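Questions I get about the Raltley Monday walk, answered in one place so I can stop typing the same email over and over. If yours isn't covered, write to me anyway, I really don't mind!

## How long is it, and will I cope?

The full loop is nine miles. I know that sounds like a lot, but it's flat nearly the whole way and we stop plenty (coffee, lunch, shoelaces, more coffee). If you can manage a couple of hours on your feet, come for the first half and take the bus home from Sarnetti Square. Plenty of people do that every week and then brag as if they'd walked the lot.

## Do we walk on trails?

Nope, it's all streets and sidewalks. Regular sneakers are great. Leave the hiking boots at home, they'll just give you blisters on pavement.

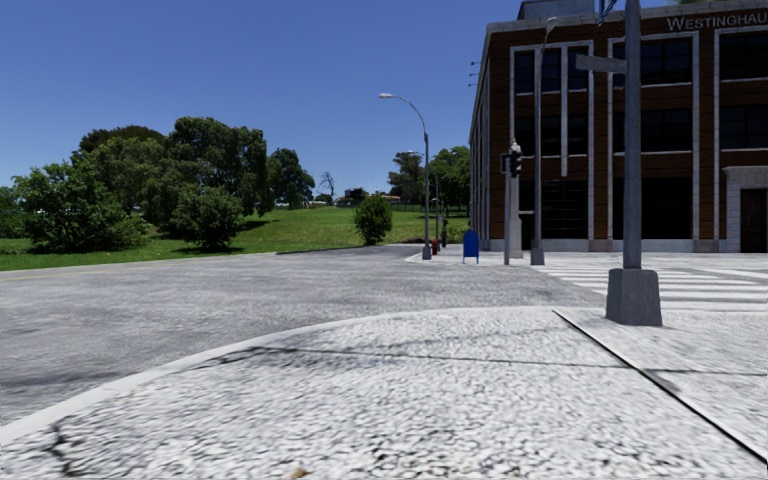

*Curb, corner and crosswalk.*

## What about crossing big streets?

We cross at crosswalks and we wait for the signal, even when there's not a car in sight. If the group gets split by a light, whoever's across first waits for the rest. Please don't sprint to catch up!

## Can I bring my dog?

Yes, on a short leash, and bring your own bags. The lunch place, Politis, lets dogs sit outside but not in, so in bad weather you may want to skip the dog or skip the soup. (Don't skip the soup.)

## Who runs this, anyway?
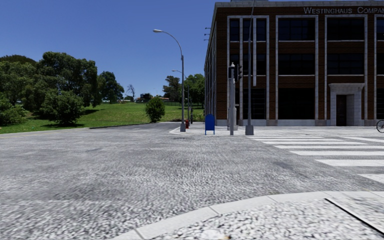
**Thodoris Economou**
Walk leader and route planner

That's me. I started doing this after my knees gave up on running, and the first few Mondays it was me and my neighbor Pat, mostly talking about tomatoes. Now the mailing list is at 600 names, which still makes me a bit dizzy, though a normal Monday is a much smaller crowd. I like old commercial buildings, so be warned, I will stop and look up at brickwork and I will expect you to look too.

## Does it cost anything?

Not a cent. You pay for your own lunch and your own bus fare.

## What time do we start?

8:30 in the morning, outside the Timov bakery. We leave at 8:40 whether or not you've finished your roll. In August I move it up to 7:30 to beat the heat, and yes, the bakery is open by then, I checked.

## Is there shade?

Some, mostly on the back half. The long straight stretches can get pretty bright, so wear a hat and carry more water than you think you need. I've tried a lot of hats over the years and the ugly floppy one wins every time.

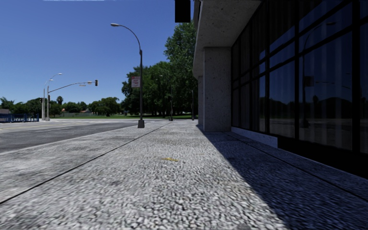 *Wide sidewalk and a very blue sky.*

## Do I need to sign up each week?

No, just show up. I only email if the walk is canceled, and that means ice or thunder. Plain rain doesn't count.

## Can I get the route ahead of time?

Sure, ask and I'll send you the map. It's a scan of my own drawing, so the scale is a little hopeful. The street names are right, and my cell number is in the bottom corner if you lose us.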